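Votadow Player's Guide
Section 4: Setting Up Your First Skill Board
Posted in March by the Tuvex guide desk

Okay, so you've finished the prologue, you've dragged yourself into the harbor town of Toivonen, and the game has dumped the skill board on you with almost no explanation. I've started this game more times than I'd like to admit (different classes, I swear), and I still think the first hour with the board is where most people get lost. Let's get you through it!

Before you start, you need a character at the Toivonen gate and at least 1000 gold. If you're short, sell the prologue armor. You won't miss it.

1. Open the menu and pick Board. If the tab is grayed out, talk to the ferry clerk by the dock and come back.

2. Look for the lit square in the middle. It's your root, and every path grows from it. You can't move it later, so take a second and check which way it's pointing.

3. Spend your first point on any square that touches the root. I go for stamina every single time, but a caster will want focus.

4. Place your 2 free runes. Drag each one onto an open square and hold until the edge turns gold. On a controller you press and hold the confirm button, and yes, it takes longer than it should.

Note: Runes of the same color don't stack when they sit side by side. The tooltip says they do. It's been wrong for as long as I've been playing and I've stopped writing in to complain.

5. Hit Save Board, name it something you'll recognize, and close the menu. Backing out without saving wipes everything you placed - ask me how I know.

Caution: Don't spend gold on a board reset before you leave Toivonen. The town price is 1236 gold, and the hermit up at Brirnico does the same job for free once you've brought him his lantern oil. I paid the town price on my first run and then couldn't afford a single potion for the marsh.

Testing your build

6. Walk to the training yard behind the inn and pick the straw dummy on the left. The one on the right has extra armor and will make you feel terrible about your choices.

7. Run your main attack for a full stamina bar and watch the total at the top of the screen. My last warrior hit 2423 with one stamina rune and one fury rune, and I was so pleased I took her straight into the marsh (she lived, barely).

8. If your number looks low, go back to the board and swap one rune at a time. Swap both and you'll have no idea which one helped.
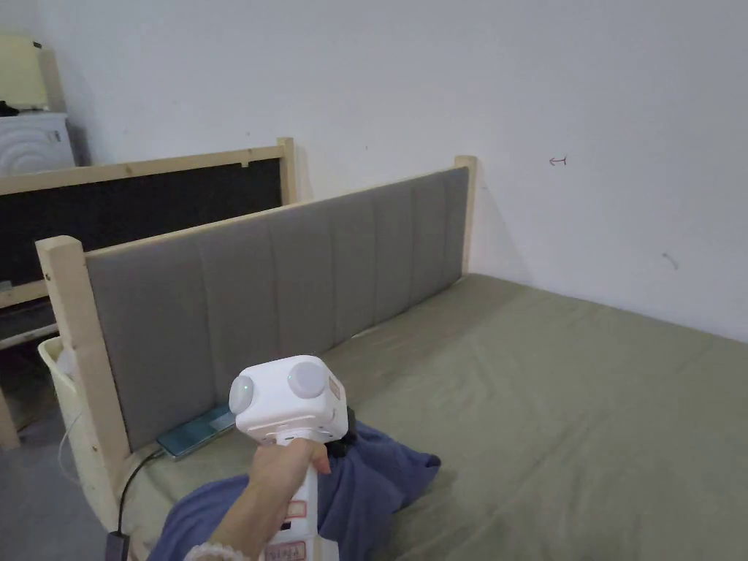 White hand-held gripper held over a green-sheeted bed.

Loading a saved board

9. Open Board again and tap the shelf icon at the bottom. Your saved boards are listed with the newest first.

10. Choose one and confirm. The game asks twice, and the second box has Yes and No in the opposite order, so slow down and read it.

Note: Boards belong to a character and don't carry over to the rest of your account. If you want the same layout on a new hero, write it down or take a screenshot before you switch.

Once it's loaded, head out the north gate and follow the fence until you reach the marsh road. Runes you pick up out there go in your bag first, and I'll cover sorting them in Section 5.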